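Bench notebook, wall side
October 19, 2018

Carried on with the wall hook from the last entry. Qusai Hattar wanted the power strip off the table because the cord kept getting pulled across the work, and there is no shelf on that side to screw it to. The building rules don't allow drilling in that wall, so it has to be an adhesive hook or nothing.

Had 5 hooks in the drawer: three plain clear ones from Brikel and the two kids' ones with the fish on them, which came in a mixed bag from Fesitz. Weighed the strip with its cord held up and got around 400 grams. The clear hooks are sold for less than that. The fish plates are square and have more area behind them, so I used one of those. Color is not important on this wall.

Prep: wiped the wall with alcohol, let it dry, pressed the plate on with the heel of my hand and left it alone for 20 hours before hanging anything. Then hung the strip and pulled down on it lightly. No movement. I'd like to see it hold through October before calling it finished.

The clear rectangle on the wall to the left of the plate should stay where it is for now. I tried a corner with a fingernail and the paint started to come with it. If it has to go, warm it first with the hair dryer and peel it flat along the wall - don't pull it straight out. Same goes for the hook plate if it ever gets moved.

Second job was the small containers. We have been writing "white one" and "green one" in the log and then not knowing later which was meant, as there are now several of each. From here on please write the body first and the top second:

Green glass, white top. Rounded shoulders, then a ridge, then the label down low. Write the label side as front. If it is turned around, say so.

White container, ribbed. The ribs run up and down around the side just under the rim. There is a second ring of finer ridges on the top, around the small hole. Log those as side ribs and top ring. Both were called "ribs" in the last set of notes and I spent half an hour sorting out which one had been wiped.

The top of the white container has gray scuffs. Wiping with a damp cloth made no difference to them. I don't want anything stronger used on it until I've heard back from Abou Jaoude about what is safe on that plastic. Leave the specks too.

Notes from the table and the wall:

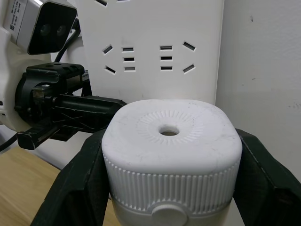

White container, side ribs and top ring. 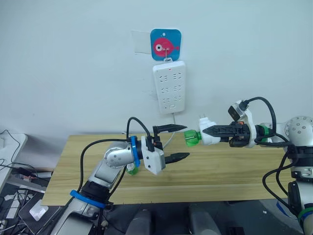
Strip on the fish hook, indicator lit.

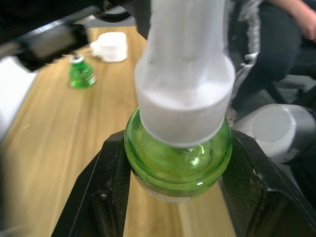
Green glass, label low on the jar.

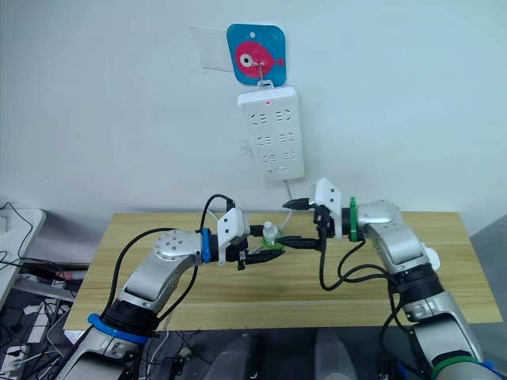 Still open: the cord. It hangs down behind the table and I would like a clip on it partway so the weight isn't all on the strip end. Metumex has a flat clip that takes thin round cord, ordered 2. When they come, one goes low on the wall behind the table and the other goes in the drawer. Leave enough slack that the strip can be lifted off the hook without unplugging it.

When you plug something in, put your other hand behind the strip and push against your own hand. Pushing on the strip alone makes it swing and works the hook. Heavy adapters still go in the floor box.

The tabletop could use a light sanding along the front edge, with the grain, fine paper only. I had the wrong grit today. Qusai has the fine sheets and will leave them in the top drawer.

Check the plate corners for lifting at the start of each session and write the result here, even if it is only "no change". Today: no change on all corners.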